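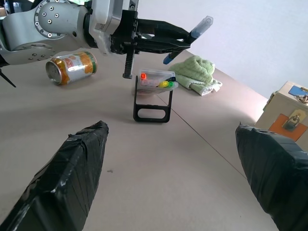

One reviewer of our first budget asked why a second arm should come before a second set of spare parts, and we have to admit that the question stayed with us through most of the planning for this paper. We had gone into the exercise thinking of the arm as the purchase and of everything else as the small change that follows it. By the time we had written up the Dridisville bench, we had come around to a rather different way of laying out the money, and we would like to take the reader through it at an easy pace.

Figure 3. Tabletop work with markers at the Dridisville bench. One gripper holds a blue marker; the fingers in the foreground are wrapped in black electrical tape.

3.2 Planning the purchase

The Pernach plan covers 5 years and two sites, Dridisville and Vostutstead. Both sites work with the kind of everyday objects seen in Figure 3 (markers, a drink can, a towel, a box with a latch), and we chose them partly for the happy reason that they cost so little. A marker that rolls off the table and dries out is no great loss to anyone! The trouble is that cheap objects made us careless planners. Our first draft had a generous line for arms and grippers, a modest one for computers, and nothing at all for finger coverings, cables, stands, or the hours it takes a person to set a table back in order between trials.

We therefore split each request into three parts. The first is the equipment itself, priced from the supplier's written quote, with shipping and mounting included. The second is what we call the bench allowance, a yearly sum of 200 dollars per station for tape, storage boxes, towels, and replacement objects. It looks almost too small to argue over, and yet it was the line that people at both sites thanked us for most warmly, having paid for such things out of their own pockets in the past. The third part is time, entered in hours and kept apart from the dollar figures so that a busy season does not quietly eat the money set aside for parts.

For the grippers we compared buying from Zupan as a full package with buying the arm and the gripper separately. The package was dearer on paper, but the separate route asked for 10 extra working days of fitting and testing per station, and once we had entered those days under the third part, the two came out close enough that we left the choice to each site. Vostutstead took the package. Dridisville, which had people on hand who enjoy that sort of fitting work, went the other way, and we would not call either of them wrong.

As for the reviewer's question, we moved the spare fingers and cables into the first year and pushed the extra arm for Vostutstead back to the second. Orders for the spares now close each December, a date we settled on after finding that requests made later tended to slip into the following year's budget and get lost there. The full request form, with the wording we used for each part, is given in Appendix B.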